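Satska round meeting table, white

Office furniture > Tables > Round tables
Item no. 2218
In stock, Skurholm warehouse

Big white round table for the office. Meetings, lunch, laptops, parcels, whatever lands on it. Sold on its own, chairs are seperate.

Quick facts

Shape: round
Colour: white top, white base
Finish: matt, wipe clean
Seats: six in comfort, seven if you like each other
Delivery: flat, in 2 boxes
Assembly: yes, needs two people
Guarantee: 28 months on top and base
Spare parts: yes, see further down

Why round

No head of the table. No corners to walk into on the way to the printer. You can pull up one more chair without anyone ending up on a table leg, as the base is a single column in the middle. Works in a through-room where people pass on all sides. Less good pushed against a wall, you lose a third of the seats, get the Ki rectangular if that's your plan.

The top

One piece, no join down the middle. Edge is slightly rounded underneath so forearms don't complain by the afternoon. White is white, not cream. If you're matching it to older Satska desks (before the September change) be warned those were a shade warmer. Ask for a sample chip, free, we post them second class.

Shows crumbs. All white tables show crumbs. Shows coffee rings too but they come off with a damp cloth, bit of washing up liquid if they've sat overnight. Don't use scouring pads or anything with bleach. Whiteboard marker comes off if you get to it the same day. Permanent marker, no.

Hot things: mugs fine, plates fine. Pans straight off the hob not fine. Use a mat.

The base

Steel column, wide flat foot. Four levellers underneath, turn by hand, good for old floors. On carpet leave the levellers wound in and it sits flat. Felt pads in the small bag for hard floors, please do put them on before you stand it up, its a pig to tip over afterwards.

No wheels. We get asked. Table this size on wheels is a bad idea.

Cables

No hole in the top. Left out on purpose, holes fill up with bits. If you need power at the table there's a Zeltico clip-on socket block that grips the edge, two plugs and two USB, sold seperately. Cable drops straight down from the edge so think about where the nearest floor socket is. Don't run it across a walkway.

Where people put it

Open-plan offices mostly. Middle of the floor with desks round the outside and this as the bit where people actually talk. Also staff kitchens, libraries, one dentist. We've had ours in the Skurholm office since the spring before last and it gets used for everything going, post, lunch tubs, sorting deliveries, the odd birthday cake. Held up well. One scratch from a stapler.

Leave a decent gap all round for chairs to push back. Measure with the chair OUT, not tucked under. Most returns we get are people who measured with the chairs tucked under.

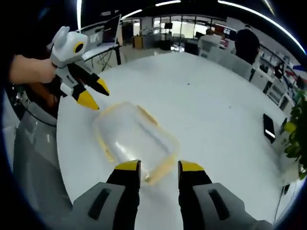
Lunch at the table is fine by the way, the surface is food safe to the extent any desk is, just wipe it first and after. Curry and beetroot are the two that can leave a tint. Goes in a day or two with normal wiping. Takeaway tubs with a bit of oil on the bottom leave a ring, same cloth, same soap.

Putting it together

Lay the top face down on the cardboard from the box. Column on, eight bolts, finger tight first then go round with the key. Then the foot. Felt pads. Then both of you, lift and turn. Don't drag it up by one edge. Allow three quarters of an hour, less if you've done one before. Key is in the bag with the bolts. If the bag is missing look inside the column, they travel down there sometimes.

Delivery

To the ground floor door as standard. Upstairs delivery is extra, pick it at the basket. Top won't fit in a small lift, measure the lift door and the diagonal. Driver rings half an hour before. Usual wait is roughly 4 working days from stock, longer for islands.

We take the packaging away if you unpack while the driver's there. He won't wait long.

Spare parts

Levellers, felt pads, bolt set, foot cover. All kept in stock. New top on its own is possible, email first.

Questions and bulk orders

Everett Sorensen on the office desk, use the contact form and put 2218 in the subject line. Price breaks start at four tables. Showroom has one set up with chairs, come and lean on it.

Page updated 21st April. Stock figure refreshes overnight.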